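Reltville Meditation Center Opens Registration for 28-Day Residential Retreat

Program covers calm abiding and insight practice; study track to be offered in two languages

RELTVILLE, March. The Reltville Meditation Center has opened registration for its spring residential retreat, a 28-day program of Buddhist meditation and text study. The retreat will be led by resident teacher Necati Toprak. Kevser Yurt will direct the study track and serve as interpreter.

The program is divided into two parts. The first covers calm abiding practice, with breath meditation as the main method. The second covers insight practice and includes guided analysis of short passages from the center's study manual. Participants register for the full term. Partial attendance is not available for residential places.

Daily sessions begin at 7 a.m. and consist of alternating seated and walking periods. Silence is observed from the close of the evening session until the end of breakfast. Sunday follows a reduced schedule, with a public talk in the main hall and open practice for the remainder of the day.

"The order of the practices is the traditional one," said Toprak. "Students work on stability of attention first. The analytical material is introduced when the group has a settled routine, and the length of the sessions is adjusted at that point."

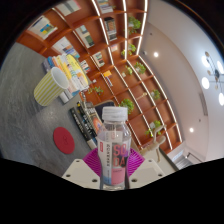
Study Track

The study track meets each afternoon in the Saraç Room. Sessions are taught in English and Turkish, with consecutive interpretation. Readings are supplied in both languages, and key terms are given in Sanskrit and Tibetan with a short glossary. No prior knowledge of either language is required.

Yurt prepared the revised edition of the manual used in the track. The new edition corrects line references in the chapter on mindfulness of feeling and replaces the earlier outline of the five hindrances with a longer version. Participants who own the previous edition may bring it, but page numbers will not match.

"We kept the root verses as they were and changed the notes," said Yurt. "Readers had asked for the Turkish and English to appear on facing pages, and the layout now allows for that."

Lodging and Meals

Residential participants will be housed at Borko House, next to the main hall. Rooms are shared by two people. Vegetarian meals are served at fixed times, and the midday meal is taken in silence. Dietary requirements should be listed on the registration form. Late changes may not be possible once kitchen orders have been placed.

Day participants may attend the Sunday talk and the afternoon study sessions. They are asked to bring their own cushion if they use one of a particular height. Chairs are available in the hall.

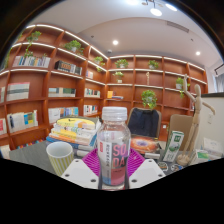
Bottle with "SODA" label and striped mug.

Registration

Applications are handled through the Tivness booking desk at the center. Applicants should state their previous retreat experience and preferred study language. A deposit is required to hold a residential place, and the balance is due on arrival. First-time applicants will be contacted for a short telephone interview before a place is confirmed.

About the Reltville Meditation Center

The Reltville Meditation Center offers instruction in Buddhist meditation and philosophy through weekly classes, residential retreats and a lending library. The center is open to practitioners of all traditions.

Media contact: Kevser Yurt, Study Program, Reltville Meditation Center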